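Search this site
Type and press Enter

This site uses cookies to remember your settings. Accept | Decline

Pandberg student project — shared notebook
Entry: Friday, April. Written by R. Wijaya. Read by A. Kwok before posting.

Task this week: snack packets into tray, hand-held grippers, two operators. Same task definition as last time, new packet set. Ningsih bought the packets and picked for variety of wrapper. No duplicates on purpose.

State of the data before we started: 639 episodes on the Krishnan drive, of which 55 are flagged for review. Most of the flags are Ridwan's and say "pinch slipped" with no further comment. I have asked him to write which finger and where on the packet. A flag without a location can't be used for anything except deleting the episode.

Setup notes

Round table, patterned cloth left on. We argued about the cloth. Anjani wanted it off because the flowers compete with the small packets in the segmentation step. Rohani wanted it on because the bare tabletop gave us reflections last month and the masks were worse. Kept it on. If the masks come back bad, the first thing to try is a plain cloth, same height, nothing else changed.

Tray goes at the far side, long edge toward the operator. Packets are spread by hand, overlaps allowed. Do not straighten them between episodes. Blinds as they are, room lights on.

Finger pads: the dark blue ones. Check the pivot screws before each block. One worked slightly proud on the left unit during the first block and the finger closed late. Tightened a quarter turn, closing was even again.

Grasp notes

Gold packet with the center seam, back side up, is the reference item for this set. Come down with one finger on each side of it, long seam between the pads, and close slowly. Closing across the crimped ends folds the seal and the packet rotates in the grip. The foil also throws strong highlights in the middle, so the tracker tends to lose the seam for a few frames on approach. Leave those frames in.
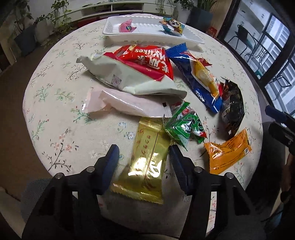
Order of picks

1. Gold first, from the near side. It has clear cloth on the operator's side and needs no untangling.

2. Green, then long pink. They touch at the seal, and taking pink first drags green with it. Ridwan disagrees and will log his own block the other way round.

3. Mint pouch before the red bag. The pouch overlaps the bag's lower left side. Pulling the bag out from under it counts as a failed pick under our rules even if both end up in the tray.

4. Blue before the small red packet behind it. Only a corner of the red one is exposed, too little for the pads.

5. Black and orange last, right-hand operator. Orange is close to the rim, so approach from the table side and lift before moving across.

Placement rule: release inside the tray walls. Resting on the rim is a fail. The middle of the tray gets filled first, ends after.

Open items

— Export script still writes the two operators under one ID. Anjani has a patch, not merged.
— Grirlow review sheet has no column for "moved a neighbor." Add one before Ridwan's block or we will have to go back through it.
— Calibration board: return to Plernstead, ask Rohani for the case.
— Gripper width log drifts by up to 2 mm over a long block. Zero both units at the start of every block and write the offset in the margin.
— Target for the set is 747 episodes total. Ningsih has the remaining slots on the sign-up sheet.

Next block Ridwan and Ningsih, reversed order on item 2, everything else unchanged.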